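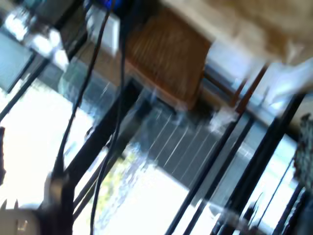

October, evening

Stayed in the back room most of the day. The big window gets the sun until well after lunch and by 10 the desk was too bright to read at, so I gave up on the Westarix invoices and did the cables instead. They have bothered me since we moved the desks over to that side.

Traced each one by hand from the plug to whatever it fed. Two went to nothing. Coiled those and put them in the drawer with the spare adapters. The rest I tied up in pairs with the cloth strips Ayana Habte left last month. She wants them back if there are any over – there are 5.

Wiped the ledge, then the black window bars, which hold more dust than you would think. The glass itself is a job for two people and can wait.

Lunch late, soup and the end of the bread. Ayana called from Yimer while I was eating. She will be there until the month is out. The Ellero order is up to 484 sheets and they may round it to 1000 if the price holds. I said I would check with Clotow about the paper.

Back at it until four. Finished reading the draft on the monitor once the light had moved off it. Fixed the second page, left the last one alone.
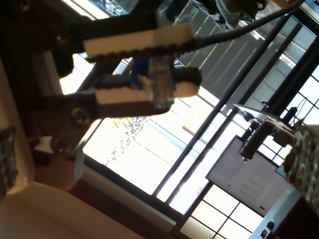
Does the monitor have to stand so close to the window? For now it does, as the only outlet that will take the long plug is on that wall.

Tomorrow: ask about an extension lead, call Clotow before 9, buy dish soap. Also look for a blind for the window. I measured the opening for one in spring and wrote down 1062 mm for the width, but I don't know if that was with the metal or without it. Will measure again.

Bed early.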